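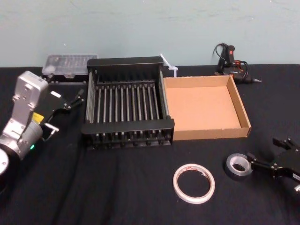

Table with black cloth, pale wall behind.

Kubiak Garden Society Members' Forum
Board: Seeds and Propagation
Thread: Saving squash and tomato seed from the community plots

Posted by F_Krajewska (Moderator)
Monday, February 3, 2025

Members are advised that the seed exchange will again accept home-saved seed this spring. Following the difficulties with last season's squash, the society proposes the following conditions, on which comment is invited before they are adopted.

Squash, pumpkin, and zucchini seed will be accepted only where the flowers were pollinated by hand and tied shut. Tomato, bean, pea, and lettuce seed will be accepted without this requirement. Every packet must carry the name of the plant, the year it was gathered, and the plot number. Packets marked only "mixed" will be returned to the giver.

Please confine replies to the seed rules. Questions on plot rent belong on the Notices board.

Felicja Krajewska

Posted by plot_eleven

I support the proposal in full. Two of the plants I grew from exchange packets last year were labeled as butternut and produced a hard, pale, bitter fruit that I could not identify. Bitter squash should not be eaten at all, and a new gardener may not know this. The society has a duty of care in the matter.

Posted by Sellenov_Lane

I must respectfully disagree with the first condition. Hand pollination has to be done early in the morning, on the day the female flower opens. Many members work and cannot attend at that hour. If the rule is adopted as written, the exchange will have no squash seed, and members on small incomes will be the ones who go without.

I would ask that open-pollinated squash seed be accepted with a plain warning on the packet.

Posted by MarrowAndSons

With regard to the previous post, it is not necessary to attend at dawn. The male and female flowers may be taped shut the evening before, when the tips have turned yellow but have not yet opened. The flower will keep until a reasonable hour the next morning. One then removes the petals from the male flower, brushes it against the center of the female, and closes the female again with tape. A loop of yarn around the stem marks the fruit so that it is not picked for the kitchen.

I have followed this method at the Trendunlow plots for 4 seasons and have found it satisfactory.

Posted by Sellenov_Lane

I thank MarrowAndSons for the explanation. It still requires two visits on consecutive days, and the flowers do not consult the calendar. My objection stands, although I accept that the method is less of a burden than I had supposed.

Posted by t.greenhouse

May I request a clarification on tomatoes? The proposal treats them as safe without protection. In my experience this is true of most kinds, but the large beefsteak types and the potato-leaved types often have flowers that stand open enough for bees to cross them. Should these not be grown at some distance from other tomatoes if seed is to be saved?

Also, is fermented seed preferred, or will seed dried directly on paper be accepted?

Posted by F_Krajewska (Moderator)

In reply to t.greenhouse: the point on potato-leaved tomatoes is noted and will be added to the guidance sheet as advice. It will not be a condition of acceptance, as a crossed tomato does no harm beyond disappointment.

Seed dried on paper will be accepted. Fermented seed is preferred. The guidance sheet from an earlier year is copied below for the convenience of newer members.

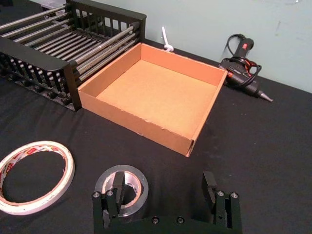
Page 2

Preparing Tomato Seed for the Exchange

Choose ripe fruit from a healthy plant. Do not use the first fruit that comes to hand; select from the plant that has done best over the whole season.

Squeeze the seeds and their gel into a clean jar. Add a little water if the fruit is dry. Cover the jar with a cloth and leave it in a warm room out of direct sun for two to three days, stirring once a day. A film may form on the surface and the smell will be unpleasant.

When the gel has loosened, add water and stir. Good seed sinks. Pour off the pulp and floating seed, and repeat until the water is clear. Tip the seed into a strainer, rinse, and spread it on a plate or a coffee filter. Paper towels are not advised, as the seed sticks to them.

Stir the seed daily until it is fully dry. Do not use an oven. Place the dry seed in a paper envelope, label it at once, and store it somewhere cool.

Envelopes should hold no more seed than one household can use. The exchange has 200 empty envelopes available, which may be collected from the shed by any member.

Posted by plot_eleven

The sheet is clear and I have no quarrel with it, save on one point. It states that the jar should be left for two to three days. In a hot kitchen two days is ample. I once left a jar for four and the seed had begun to sprout.

Posted by MarrowAndSons

I would not shorten the period in the sheet. In a cool house the gel is hardly touched after two days. Members should be asked to look at the jar and use their judgment.

Posted by IlovBeans

I write on behalf of the gardeners at the Ilov site, who are few in number but save a good deal of bean seed. We would ask that runner beans be listed separately from common beans. Bees visit runner beans freely and they cross with one another. The proposal, as it reads at present, puts all beans in one class.

We have no view on squash.

Posted by Sellenov_Lane

I second the remarks of IlovBeans. I would add that if runner beans may be accepted with advice alone, it is difficult to see why squash may not.

Posted by plot_eleven

A crossed runner bean is a bean. A crossed squash may make a person ill. The two cases are not alike.

Posted by F_Krajewska (Moderator)

The comments above have been recorded. The proposal is amended as follows.

Runner beans will be listed separately, with advice on spacing. The guidance sheet will tell members to check tomato seed daily from the second day. The rule on squash, pumpkin, and zucchini is unchanged, but the society will hold a demonstration of hand pollination when the first flowers appear, and tape and yarn will be kept in the shed.

Further comment will be received until the April meeting.

Posted by Sellenov_Lane

I will attend the demonstration. Could it be held in the evening, please, when the flowers are to be taped?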